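Print this page
E-mail this article
Search this site Enter keyword Go

4. Lease terms and dispute resolution in small service premises

4.1 Material and method

The analysis draws on commercial leases held in the Gristingate archive, a set of 3,948 agreements signed by small firms that rent ground-floor premises and serve walk-in customers. We set aside agreements shorter than 12 months and those in which landlord and tenant were under common ownership. Of the remainder, 1,063 contained a clause naming a forum for disputes, and these form the working sample.

Each clause was read by two coders with legal training. Where they disagreed, Thắng Cao read the clause and decided. Clauses were coded for forum (court, arbitration, mediation followed by one of these), for governing law, for language, and for who advances the costs. Side letters were read with the lease if they had been signed on the same day.

Most tenants in the sample run laundries, repair shops, small kitchens or salons. They rarely have a lawyer at signing. The landlord's form is used as it stands, and changes are confined to rent, term and the list of fixtures. 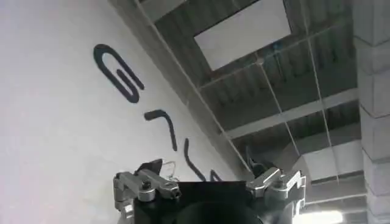

Figure 4. Interior wall lettering and equipment, ground-floor premises.

Does a tenant who signs the landlord's form without changes lose the right to contest the forum clause?

The right survives in most cases, but the tenant has to raise the objection before filing a defense on the merits. Courts in our sample treated a first filing on the merits as consent to the forum.

4.2 Cross-border landlords

A second group of leases involves a landlord registered in a different country from the premises. There are 160 of these in the working sample. The typical case is a holding company such as Hatura, which owns the building through a local subsidiary but signs service and maintenance agreements in its own name. The tenant then has two contracts, with two governing laws, covering one set of rooms.

Trouble starts when the two overlap. In the Tuvov lease, repairs to drains and wiring fell to the subsidiary under the law of the place, while "building systems" fell to the parent under a foreign law and an arbitration clause. A blocked floor drain could be read either way. The tenant wrote to both companies and each referred it to the other. The file closes with a rent reduction agreed by letter, with no finding on which contract applied.

We coded such files as "split" and found that they took longer to close than files with a single forum. The difference held when we removed the cases that settled before any filing. It did not depend on the size of the rent.

Fixtures were a further source of overlap. A machine that is bolted down or plumbed in may belong to the building under one law and to the tenant under another. Few leases say which rule applies when the tenant leaves. The better drafts attach a schedule listing each machine by maker and serial number, with its owner in a separate column.

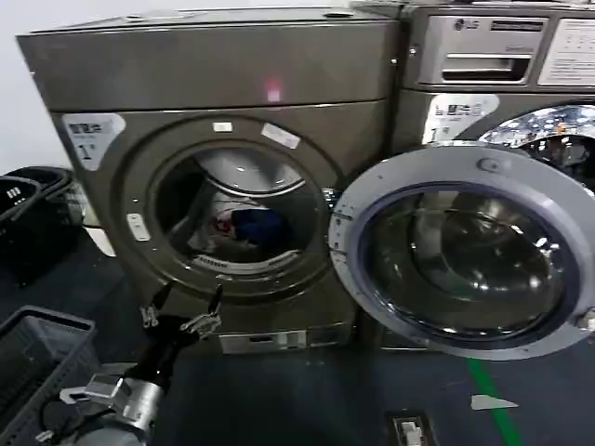 4.3 Arbitration clauses and cost

Arbitration was named in 35 of the cross-border leases. In nearly all of them the claimant advances the full fee. For a small tenant with a claim over a deposit, the fee can be larger than the claim, and the files show the result: letters, a lawyer's demand, then nothing.

The Triệu form is an exception. It sends claims below a fixed amount to the local court and keeps arbitration for the rest. Both sides appear to have used it without difficulty — we found no file in which the threshold itself was disputed. The form also states that the language of any proceeding is that of the premises, a point on which other leases were silent.

Language matters more than the drafting suggests. Several tenants signed a bilingual lease in which the foreign-language text controlled. When the two versions differed on notice periods, the tenant had usually followed the one it could read. Some courts excused this and some did not, and the reported reasons are too short to support a general rule.
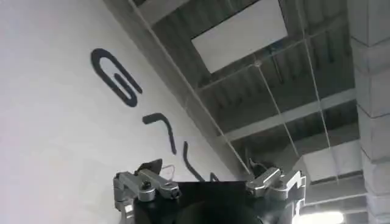 Who bears the cost of translation when the lease does not say?

Each party pays for the documents it files, and the court may shift the cost at the end of the case. In arbitration the tribunal usually decides this in its first procedural order.

4.4 Limits

The archive holds only leases that firms agreed to deposit, so larger landlords are probably underrepresented. Oral changes to a lease do not appear at all unless a later letter mentions them. We also did not code for the tenant's immigration status, although in a few files a residence permit depended on the business keeping its address, and this clearly affected how hard the tenant was willing to press a claim.

Related items
Notice periods in bilingual contracts
Deposits and set-off in short commercial terms
Subsidiaries as landlords: who is the proper defendant?
Fixtures schedules: a drafting note
Registration of foreign companies holding real estate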